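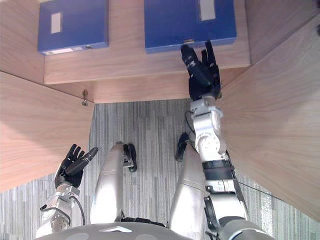
Week 6: 180 and 360 video in headsets

Notes only, reading list is on the module page. Read Oda on viewer comfort before the seminar.

1. Field of view
180 = front half only. Cheaper to shoot, crew can stand behind the rig, lights too. 360 = nowhere to hide, and stitching takes days. Most story pieces now go 180 in stereo.

2. Scale
Two lenses, set at about eye width. Too wide apart and people look like dolls. Too close, giants. Renji Oda's test piece Bellow got this wrong in the first cut, performers came out child sized, had to reshoot in May.

3. Eye contact
Performer looks into the lens = looks at the viewer. Strong effect, tiring if held.

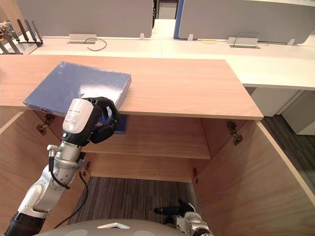
Use it sparingly. In Jovine the lead only does it twice, and both times the viewer survey (372 replies) marked it as the bit people remembred. Oda thinks the second one is too long. I'd agree.

4. Movement
Keep the camera still unless you have a good reason. Slow, straight moves if you must. No pans!! Viewer turns thier own head.

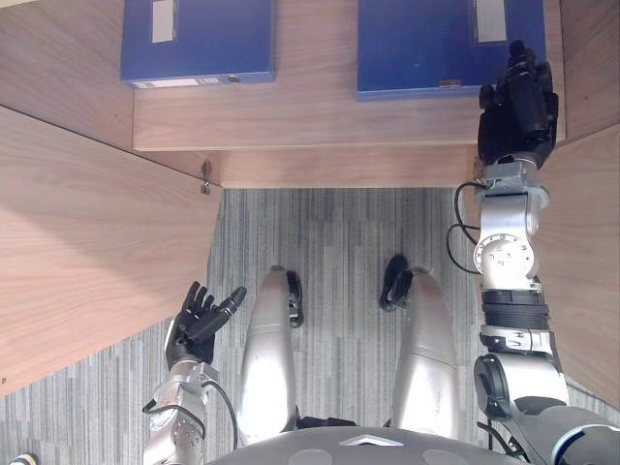 5. For next time
Watch Brellero, first 2 scenes. 200 words on where you looked and why. Bring a copy. Headsets are bookable, see Reinaldo Lins.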